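About Clavalel

Hello, and thanks for stopping by. I'm Eldana Tufa, and together with Ibsa Feyisa I run Clavalel, a small firm that helps families write and publish death notices, funeral orders of service and longer life stories.

I came to this work by way of my aunt. When she died I was the one in the family who "was good with words", so I got handed the job of the notice, and I sat at her kitchen table until past midnight with a biscuit tin full of certificates and no idea whether you put the grandchildren before or after the sisters. The newspaper wanted it by noon. We left out her second husband altogether (he was very gracious about it, but still!). The next February I wrote one for a neighbour, then one for the neighbour's cousin, and after that people simply kept ringing.

Ibsa joined me when I could no longer keep up. He had spent years as a sub-editor and he is wonderful at ringing round relatives to check how a name is spelt, which matters more than almost anything else we do.

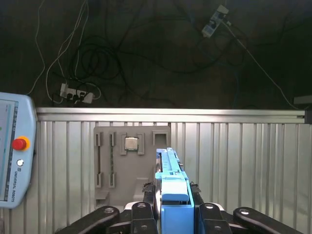
Sky blue between black gripper fingers, with corrugated metal behind.

We're a team of five these days. Dinesh Thomas looks after orders of service and all the printing. Fuad Kassa deals with the newspapers, their deadlines and their very odd rules about line lengths, and he'll tell you the price before you commit to a single word. Wing-yan Tseng does our life stories, the long ones, and she will happily spend an afternoon with you going through letters and old address books. She speaks Cantonese and writes notices in both languages if you'd like one for family overseas.

How does it work? You ring us or send a message, and one of us calls you back, usually the same day. We chat for a bit, you tell us about the person, and we send you a draft. You get 3 rounds of changes in the price, and to be frank we've never been strict about counting. 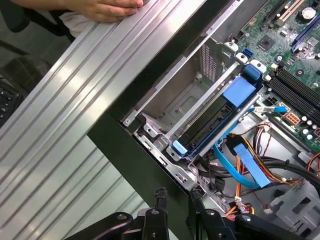 A short notice is normally ready within 2 hours of our chat, and a full obituary by the next morning. Life stories take a good deal longer, and we'd never want to hurry you with those. The longest so far was for a retired ferry engineer whose daughters kept finding more diaries, and it came to 414 pages, with a chapter on his allotment that I still think about.

We keep every finished text for 90 days in case you want extra copies or spot a wrong date, and then it's deleted unless you ask us to hang on to it. Corrections are free, always.

If you're not sure what you need yet, please get in touch anyway. Plenty of people ring before there's anything to write, some of them to talk about their own notice, and we're very glad to have those conversations. The kettle's usually on, and you're welcome to bring someone with you.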